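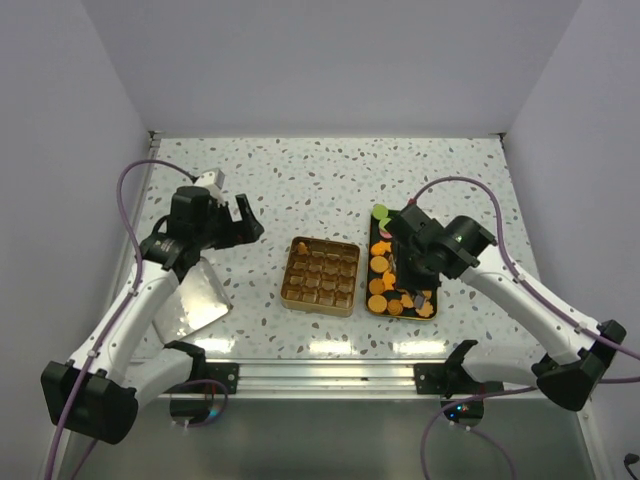
Jyoti Vashisht
Translator and evening baker, Candenberg

When I moved to Candenberg in February, I brought two suitcases and one jar of rye starter wrapped in a wool sock. My mother has fed the same starter for longer than I am alive, and she was more worried for the jar than for me.

The first breads were bad. They came out flat and grey, with a crust that hurt the teeth. I blamed the oven, then the flour from the shop on my street, and for one week also the water. My neighbour Tavion Benavides, who ate the bad breads very politely, asked me how warm my kitchen was at night. I had never thought about it. At home the jar stood near the stove, and the stove was never completely cold.

So now the jar lives in the cupboard with the hot water pipe, and I feed it at six in the morning, before the tram to work. My loaf is simple: 560 grams of dark rye flour, 80 grams of starter, water, salt, and a small spoon of caraway if I have it. I leave the dough for nearly 16 hours. My mother would say this is too long, but her flour is different and she does not have to sit in an office in between.

The best flour I found so far comes from the mill in Flitonau. It is 107 steps up from the bus stop to the mill door, which I know very well from carrying the bags down again. The woman there sells it in plain paper and always asks what I will bake.

Next I want to try the loaf with boiled potato inside. My grandmother made it in winter, and I have only half of her recipe, the half with the oven.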